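5月に入ってから、朝の6時台に目が覚めるようになってしまった。年のせいだと夫は言うけれど、たぶんカーテンのせい。冬のあいだに洗ったら縮んで、下が9センチくらい足りないんですよ。そこから光がもろに入ってくる。

で、早く起きて何をしているかというと、豆を煮ています。

きっかけは料理教室で一緒になったアンナプルナ・ナンビアルさん。南インドの家庭料理を習いに行ったら、先生じゃなくて隣の席の彼女のほうが詳しくて(笑)、帰り道にサンバルの作り方をもう一回ぜんぶ教えてもらったのでした。トゥールダルは200グラム、水は800ミリ。圧力鍋がなければ弱火で気長に。ターメリックは最初から入れていいけど、塩とタマリンドは豆がやわらかくなってから。わたしは最初、タマリンドを早く入れすぎて、いつまでたっても豆に芯が残って泣きました。

豆はGounderという輸入食材の店で500グラムの袋を買っています。駅の反対側なのでちょっと遠い。スーパーのレンズ豆でもできなくはないんだけど、煮くずれ方がぜんぜん違うんですよね。トゥールダルのほうが甘いし、とろっとする。

困っているのが、家に献立を書いておく場所がないこと。冷蔵庫に貼ったメモは油はねでべたべたになるし、スマホのメモは書いたことを忘れる。前の職場ではホワイトボードに何でも書く習慣があって、お昼の注文からおやつの当番まで全部そこでした。あれが台所にもあったらいいのになあ、と最近よく考えています。

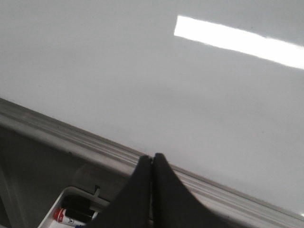 つるっとしたホワイトボード。照明がけっこう映りこみます。

大きいのは無理でも、A3くらいなら食器棚の横に入りそう。月曜から日曜まで線を引いて、豆を水につける日には丸をつける。トゥールダルは30分もつければ十分だけど、ひよこ豆は一晩いるので、これを忘れると翌日の夕飯が急にうどんになります。先週は2回うどんでした。おいしかったけど。

そうそう、サンバルの具はなすが一番好きです。オクラも捨てがたい。大根もすごく合う! アンナプルナさんのお母さんは小玉ねぎを丸ごと入れるそうで、こちらだとペコロスかな。少し高いので、うちは普通の玉ねぎをくし形に切って入れています。仕上げにマスタードシードとカレーリーフを油ではじけさせて、じゅっと鍋にあける瞬間がとにかく楽しい。ふたを構えておかないと、シードがコンロの裏まで飛びますけどね。

残ったサンバルは、次の日の朝にごはんにかけて食べます。夫は目玉焼きまでのせる。さすがに朝から重くない?と思っていたのに、ひと口もらったら悔しいくらい合いました。

次はラッサムに挑戦する予定。黒こしょうを粒からつぶすところまではもう決めていて、あとはトマトが安くなるのを待っています。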